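Keeping a Game Controller Alive Past Its Second Birthday

Most controllers don't break. They get eaten over, slept on and dropped behind a radiator, and then we blame the manufacturer. A few habits will put off the day you have to spend 70 dollars on a new one.

Wash your hands first. Yes, like your mother said. Chip dust works its way into the seam around the sticks and stays there, building a small civilization.

For sticky buttons, unplug the thing, take the batteries out if it has any, and dampen a cotton swab with isopropyl alcohol. Damp, not dripping. Run it around the edge of the button while pressing up and down. Give it 5 minutes to dry before you go back to losing.

A wooden toothpick gets the gray gunk out of the seams. A metal pin also gets it out, along with a strip of the plastic. My Zurik pad still has the scar.

Stick drift is worth one round of cleaning and a recalibration in the settings menu before you order parts. If you do open the shell, check the screws as they come out – the Jorkus I took apart last March had 4 of one length and a fifth, shorter one, hiding under the sticker. Putting a long screw in a short hole is how I came to own two Jorkuses.

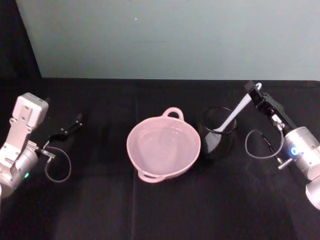 Controller screws are tiny, usually black, and fond of travel. Lay a cloth down before you start so they don't bounce. A black cloth over the whole tabletop is fine for stopping the bounce, but put a white saucer on it for the screws, or you'll be patting the folds all evening.

Store the pad with the sticks facing up and nothing on top of it. A drawer is good. The couch is where the last one died.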